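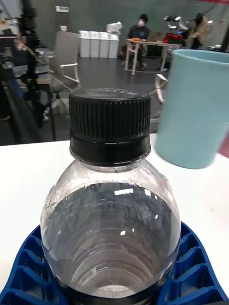

Drinking water and cups: notes on the Skerklow work room

From the Firnbridge building newsletter, May issue

The water point on the Skerklow side has been changed over to bottled water and reusable cups. The notes below replace the half page that went out with the room guide. They apply to Skerklow and, from the end of the month, to the smaller Orellana room across the corridor.

Cups

Two cups stay on the white table at all times, one light blue and one pink. They are plastic, tall and slightly tapered, and they are the same shape and size, so the color is the only thing that tells one from the other. Anyone sharing the table with one other person should agree on a color at the start of the session and keep to it. Larger groups should bring their own cups or take extras from the Cultska cupboard, which is unlocked until 6 in the evening.

Cups stand upright near the back edge of the table, side by side, open end up. Upside-down storage was tried over the winter. The rim seals against a smooth top if any rinse water is left inside, and the cup then dries slowly and smells of it. Stored upright after a full dry on the rack, the same cups gave no trouble.

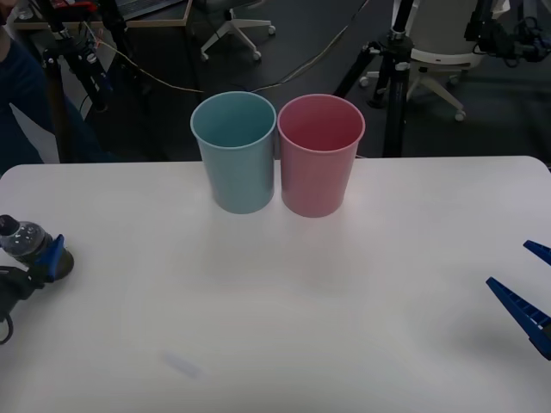 The two table cups in their usual place, blue on the left and pink on the right.

Do not nest them. A tapered cup pushed into another of the same size will wedge, and pulling them apart by the rims puts the load on the thinnest part of the wall. One of the previous set split that way. If the cups do get stuck, stand the outer one in warm water for two minutes and twist. Do not pry with a ruler or a screwdriver.

Filling and pouring

The fill mark we ask people to use is two finger widths below the rim. This leaves enough room to carry a cup the length of the table without spilling, and it keeps the weight low if the cup is knocked. Pour with the cup standing on the table. Pouring into a cup held in the air is the usual source of puddles, and a puddle on a smooth white top is hard to see until a sleeve has been through it.

For a new bottle, hold the body low down while breaking the cap seal. A full thin-walled bottle gripped at the shoulder will push water out through the neck as soon as the cap comes free. Grip the ribbed part of the cap with dry fingers, turn it a quarter turn, pause, then finish. When pouring, tilt slowly enough for air to pass back through the neck. If the bottle starts to glug, it is tilted too far.

Replace the cap between pours and tighten it by hand only. An opened bottle should be finished the same day or emptied into the sink at closing. Please write your initials on the label or on a strip of tape. Unmarked open bottles are poured out at the evening round, including the ones that are nearly full.

Where things go
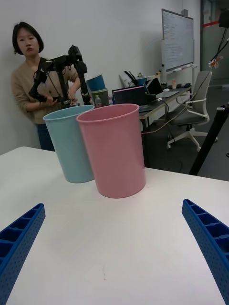

Water stays on the white table. The long desk is for laptops and anything else with a power lead, and no open cup or uncapped bottle should be set down there, even for a moment. A capped bottle may stand on the floor if it is clear of the walkway and clear of the cables. Chargers and leads should run off the back of the desk where possible, so that nothing crosses the line between the desk and the table at hand height.

Spills on the table are wiped with a dry cloth first, then a damp one. For spills on the floor, wipe toward the wall and away from the cables. If water reaches a socket or a power strip, leave it alone, switch off at the panel by the door and call extension 105.

Washing

Cups are washed by hand at the Orellana sink with the mild soap provided. The abrasive pads are for the sink only. They dull a matte finish in patches, and the patches then hold tea stains. Coffee and tea are fine in the blue and pink cups as long as the drink is not straight off the boil.

Supply

The current delivery is 800 bottles per quarter for the whole building, divided between floors by headcount. Empties go in the recycling bin in the corridor, caps on, with the air squeezed out.

Questions about cups, deliveries or the evening round go to Telma Ojeda at the Firnbridge front desk. Requests for additional cups for Orellana should reach her before the room opens to bookings at the end of May.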